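Crumbs, mostly

Right, quick one before the kettle goes. Been meaning to write up the no-supper thing for weeks and then it was December and everything got busy, sorry.

So. The plan was to stop eating after 6 in the evening. No diet, no app, no weighing anything. I'd just noticed I was having a proper tea and then a second, secret tea made up of bits. Toast. The end of the cheese. Crisps. A handful of dry cereal stood at the cupboard in the dark like a burglar.

First week, fine. Smug, even. Second week I was in bed at half nine because there was nothing else to do, and lying there thinking about rice crackers.

What I hadn't clocked is how much of my evening was built round it. Film on, something in a bowl. Phone call with my sister, something in a bowl. Take the bowl away and you're just a person on a sofa with cold hands. I tried knitting. I tried one of those Plarnitico puzzles, 200 pieces, a harbour, nearly all of it sky. Did the edges and then sat there wanting peanuts.

Also tried tea. Gallons of it. The Moradi mint one is nice, the Indis ginger one tastes like a drawer. Up twice a night after all that so the sleep was no better, which rather defeated teh point.

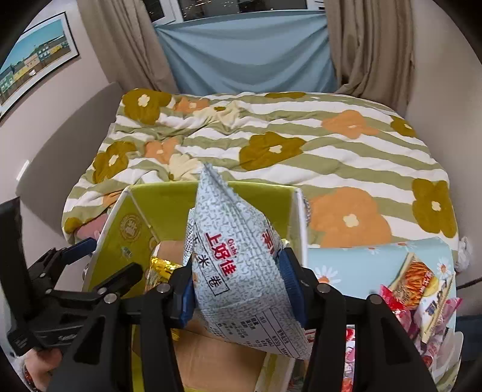

Anyway, the shop. Our corner shop has redone the whole back wall and it's all snacks now, from all over, and half of them I can't read. Lovely. Terrible timing. I went in for milk and bin bags and came out with milk and four things I'd never heard of. No bin bags. One was a sort of puffed corn thing, very light, gone in a minute. One was seaweed and I'm still undecided. 83p for the little ones which is how they get you, you think well, it's only 83p, and then it's only 83p again.

I did keep them till the next day though! Had them at lunch. And here's what I'd pass on if you're trying the same, having a snack at lunch with a plate, sat down, is a different thing altogether. I tasted it. At ten at night I don't taste anything, I just get to the bottom and feel a bit let down.

So the rule has changed. Rule is now: anything I like, but at the table, and before the news. If I really want something later I can have it, but I have to get up and lay a place for it. Knife, fork, the lot. For a biscuit. Mostly I can't be bothered. Twice I could, and it was a very good biscuit.

Bed crumbs down by 100 per cent. That alone has been worth it, I'd got so used to that gritty feeling round the knees I thought it was the sheets. Nearly bought new ones. Had the Gravavent set in my basket and everything, the brushed cotton, and then hoovered the mattress instead and saved myself the money.

Haven't lost any weight as far as I know, haven't checked. Sleeping a bit better. Teeth feel cleaner. Sister says I'm easier to understand on the phone now I'm not crunching, which, rude, but fair enough.

Still not finished the sky on that puzzle. If anyone wants it, it's going in the charity bag with the ginger tea, minus one peice that I think went up the hoover.

Kettle's gone. More next week, probably about the boiler.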